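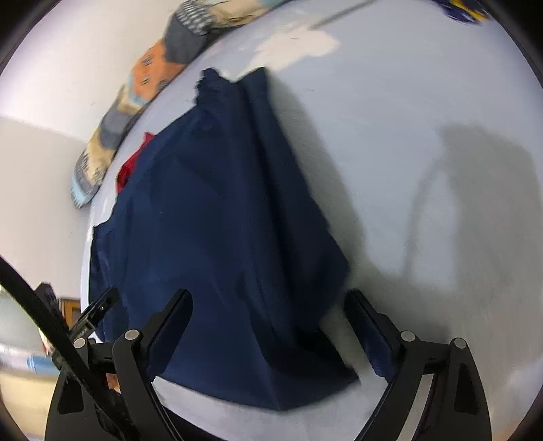 Room check before guest arrival — bedroom, upper floor
Date: 26/08/2024
Checked by: Mirjam Vanhove
House: Trokia, room 17

1. Bed and bedding
Light blue bedding on: OK
Patchwork pillow at the wall side: OK
Bed clear of clothes: NO
Comment: There is navy blue clothing on the bed and also something red. Please fold it and put it in the closet. Check all the pockets before anything goes to the laundry. In July we had a lighter in the dryer at Poltura, and I do not want this a second time.

2. Heating and lamps
Heater free of cloth, 600 mm on each side: OK
Bedside lamp, cable and plug: OK
Comment: The cable is a little short, so the lamp stands near the edge of the table. I moved it back. A longer one is ordered from Prins, order number 2518.

3. Clothes to fold or wash
Sorted by color: NOT YET
Seams and stitching looked at: PARTLY
Comment: For the big navy piece, lay it out flat on the bed first, with the sleeve to the side, and pull the folds open with the hand.
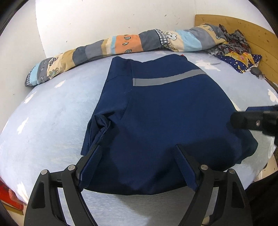 Small things like to hide in a deep fold, and pins are the worst of them. If you find a loose thread, do not pull on it — cut it with the scissors from the Nusari box. The gray stripe should be ironed only from the inside.

4. Floor and way out
Path from bed to door free: OK
Rug lies flat: NO
Comment: One corner comes up again. New tape is needed, I wrote it on the shopping list.

5. Smoke alarm
Test button pressed: OK
Comment: Sound is good and loud. Battery label says 445, same as in the hall.

Points 1 and 3 to be signed again when the clothes are away.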